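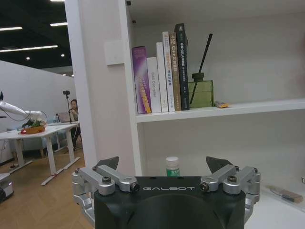 *White bookcase, Unenlow office*

**Minutes – Unenlow Comedy Series, programming meeting**
Started 6:30 p.m. Minutes of the October meeting approved with one spelling fix.

**1. Fall lineup**

The group went over complaints that the late slot has gone to white comics nearly every time, while Black and Latino comics are booked early, when the room is half full. The booking sheet backs this up. Agreed that the late slot will rotate starting with the next show. There was some disagreement over whether to announce the change. Decision: no announcement, just do it.

Eltex has asked for a say in the order of acts as part of its sponsorship. Declined. The sponsorship is for $2000 and the letter covers logo placement only.
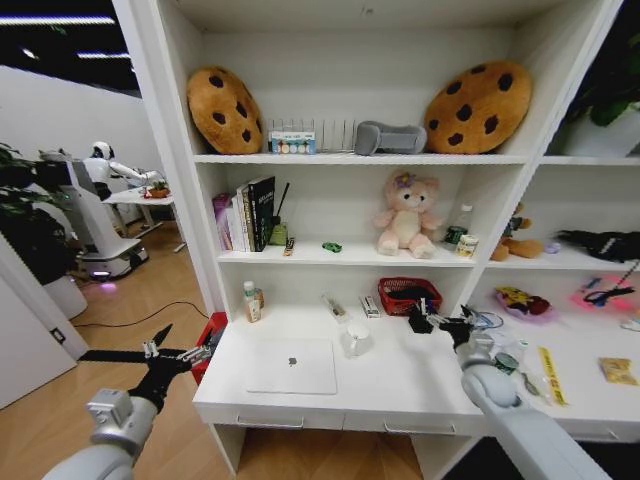

*Top shelf with the cookie cushions*

**2. Panel on jokes about race**

Skolus can give us the large room, 300 seats, for one evening. The small room is cheaper but was too tight last time. Large room approved.

Format: two short sets, then a moderated talk, then questions from the floor. Questions will be written on cards. Several people felt cards make the talk stiff – they will be tried once and reviewed afterward. Clips from TV specials will not be shown until we hear back about permission.

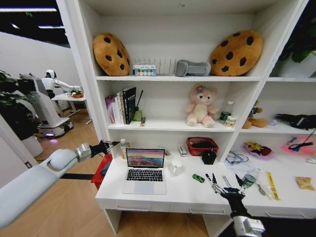

*Shelving unit and built-in desk*

**3. Heckling policy**

Draft read out loud. The line about "offensive remarks" was struck as too vague. New wording: staff may remove anyone who shouts slurs at a performer or at another guest, with no refund. Comics will get the policy by email before they sign. Passed, one against.

**4. Printing and website**

Shevchuk quoted $1718 for posters and programs together. Approved, provided the proofs arrive 14 days before the panel. 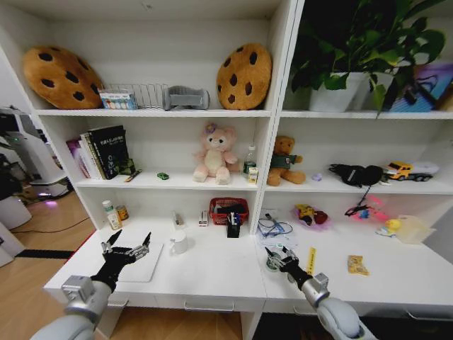
The website still lists last season's acts. Bios need to be replaced, and each comic should write their own – two performers objected to how their backgrounds were described last year. Old show reviews stay up. The comments section stays closed for now.

**5. Carried over**

- Pay for opening acts
- Captioning for recorded sets
- Reply to the Eltex letter

Meeting closed 8:10 p.m.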